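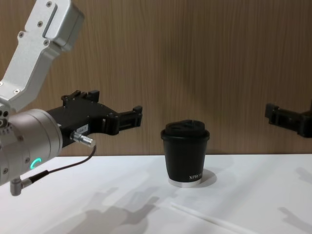 Cups with lids! A quick explainer for kids

Page 3 of our Everyday Things pages. By Duangjai Prasertsri, Hakley After-School Club

You've seen grown-ups with one. Walking along, cup in hand, lid on. But why is it that shape? Why the little hole? Let's go.

First, the shape. Narrow at the bottom, wider at the top. The word for that is tapered. Tapered cups stack. One sits inside the next, and the next, and you get a tall tower that fits on a shelf in a café. Straight-sided cups won't do it. Try with two straight mugs at home (ask first).

Also easier to hold. Your hand can't slide up past the wide bit so quickly.

Now the lid. Two jobs. Keeps the drink in when you wobble. Keeps the warm in too. Hot drinks lose heat from the top, steam goes up and takes warmth with it. Put a lid on and much less steam gets out.

Lots of lids are domed, so they bulge up in the middle. Room for froth! Froth on a flat lid gets squashed and comes out of the hole. Messy.
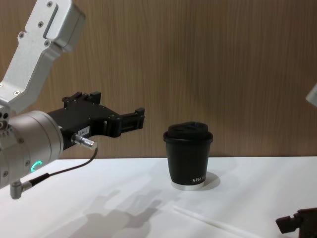

The hole is for sipping. Small hole, small sip, so you don't get a huge mouthful of something hot. Some lids have a second hole, tiny, like a pin prick. That one lets air in. When drink comes out, air has to go in to fill the gap, otherwise it goes glug glug glug and then splosh down your jumper.

The rim is the edge that goes round. The lid grips on to the rim of the cup. Press all the way round, not just one side. Gion Thaler (age 7) pressed one side only and we had to mop.

What about paper cups, why dont they go soggy? Most have a very thin lining inside, often plastic. Water can't get through to the paper. Good for drinks, tricky for recycling, as the two layers have to be pulled apart at a special place. So check the bin before you chuck it in. Some cups are made to be washed and used again and again, which saves the bother.

Try it yourself

You need: 3 cups the same, warm water from the tap (NOT the kettle), 1 lid, 1 saucer.

Fill all the cups to the same height. Lid on one. Saucer on one. Leave the last one open. Wait 5 minutes. Dip a clean finger in each. Which is warmset? Write it down.

Words to learn: tapered, rim, dome, lining.

Next page: spoons.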